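Debt and Tax Caseworker (part time)
Zuccaro Money Advice

We are looking for a caseworker to join our personal tax and debt team. You will help people who have fallen behind with income tax, council tax or VAT, many of them self-employed or recently separated. The team opened 284 new cases last year.

The post is 60 per cent of full-time hours, worked over three or four days. One of these must be Tuesday, when we run the drop-in session. Some home working is possible after the first three months.
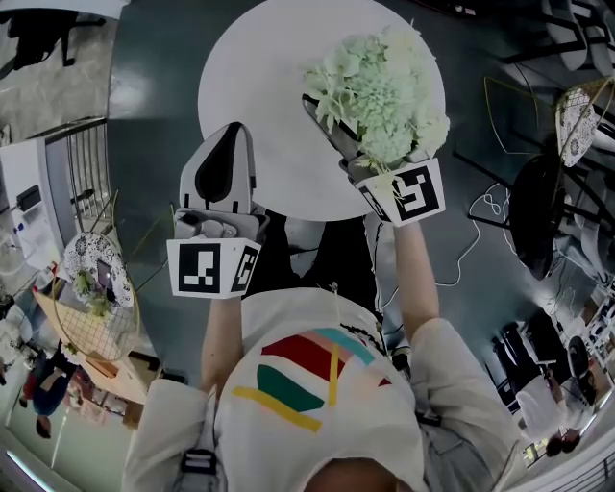

What you will do

Go through letters, bills and bank statements with clients and work out what is owed
Agree payment plans with creditors and the tax office
Help clients fill in late returns and appeal against penalties
Keep case notes up to date on Zilik, our records system

What we are looking for

At least two years in debt advice, bookkeeping or payroll
A working knowledge of Self Assessment
Clear written English
Experience of bankruptcy or debt relief orders would be useful but you can train for this with us

Training and support

You will report to Lionel Pickering and share a caseload with him for the first 4 weeks. We pay for exam fees and one professional membership.

How to apply

Send a CV and a covering letter of no more than two pages to Keith Pearce, quoting reference 178. Interviews will be held in September.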